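27 February 2020

Adhesion trial, removable mounting strips, continued from December.

Weights read this morning before the heating came on. Room at 17 by the wall thermometer, a bit colder than last time. Kumine strips still holding on painted plaster at 28 days. Coltetti strips on the same plaster let go at the top corners on 3 of the pieces, and the paint came with them. I kept the flakes in the envelope taped to the back page.

On the coated fabric nothing has fallen yet, but the tape is creeping. Pencil lines show around 4 mm of travel on the worst one. Bernadette thinks the plasticizer is getting into the glue. Could be. Wiping with alcohol first made no difference I could measure, and the wiped half may be slightly worse.

Changed the method for the next round: press for a full minute, leave overnight, then load. We were loading after an hour before, so the December numbers should not go in the same table. Séverine, please leave the old sheet alone until I have copied it out.

Still to do:
order more strips from Hashmi (same lot if they have it)
sand and repaint the test patch by the sink
ask Naa for the spring scale back
try removal with warm air, low setting, pulling straight down

Clear hooks on the green, keys and cards only, no test weights there.
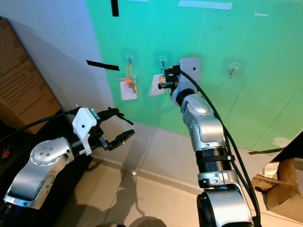
Tobiloba Ezeani wrote underneath that warm air had softened the Coltetti glue too much when he tried it, and left a smear that took 32 minutes to rub off, so he would start with a cold pull and keep the heat for the corners.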